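Setting the curve before the first cut: Necati Yaman on kiln drying

Most complaints about hardwood flooring arrive in January, when heating systems have been running for weeks and indoor air is at its driest. Gaps open along the long edges. Boards cup, or a finish line shows where two strips have moved apart. Necati Yaman, who runs the kilns at Sutaletti, a mill that supplies flooring blanks to Rurner and a few smaller shops, holds that most of these faults are decided long before a board reaches a house.

"People blame the installer first and the finish second," he says. "I look at the drying record. If the record is bad, I don't need to look at the other two."

Sutaletti dries mainly white oak and ash. Green oak comes in with a moisture content well above what a floor can tolerate, and the difficulty lies in how slowly water leaves the center of the board. If the surface dries too fast, it tries to shrink while the core is still swollen. The surface sets in a stretched condition, and the core later pulls against it. Yaman calls this the central problem of the trade.

"Oak checks in the first days or it doesn't check much," he says. "So the first days are where you go slow. The lumber sits on sticks in the yard under a roof, and it loses free water there. I won't charge a kiln with oak straight off the saw. Some mills do it. I have bought their rejects."

His target for flooring blanks is 6 percent at the end of the run, measured on oven-dried sample boards. He does not release a charge on meter readings alone. Pin meters, he says, are adequate for sorting and poor for deciding, and their readings have to be corrected for both species and temperature. The correction tables are taped inside the control room door.

The last stage is conditioning. Steam is let in to raise the humidity, and the surface fibers take up enough moisture to relieve the stress left from drying. The check is simple: a section is cut from a sample board, slotted into prongs and left to stand. If the prongs pinch inward, the charge is still case-hardened and goes back under steam.

"It costs hours, and it costs boiler fuel," Yaman says. "There was a charge, number 203 in our book, where we skipped half of it for a truck that was already booked. The blanks looked perfect. Then Kettler ripped them for narrow strip and every piece bowed off the saw. We took all of it back."

The charge book is still kept by hand, although the controllers log temperature and humidity on their own. Yaman prefers to have the weather, the log source and the stacking crew's remarks on the same page as the numbers. He regards sticker placement as the most neglected item in it. Stickers that are out of vertical line put a bend in the boards beneath them, and no schedule will remove it.

Asked what a homeowner can do, he is brief. Keep the relative humidity near 45 percent where the building allows it. Leave the blanks' moisture alone by not storing bundles in an unheated garage -- a common practice, in his experience, and a harmful one. Measure the subfloor as well as the flooring, and write both values down.

"Acclimation is a word people use for waiting," he says. "Three days in the room, then they nail it. Waiting is only useful if you measure at the start and at the end. If the number has moved, wait longer. If it was right when it came in, you can start."

He is less certain about wide plank. Sutaletti turns down some orders for it, mainly flat-sawn stock intended for houses with radiant heat. Quarter-sawn boards move less across their width, but the yield is lower and buyers object to the price.
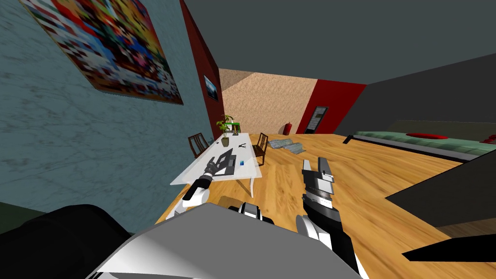
Viventhorpe wrote in to say that the warning on garages should extend to new houses where the plaster is still giving off water. Bundles delivered at that stage came up well over the mill's figure, the message went on, and had to be restacked on sticks in a heated room before any of them could be laid.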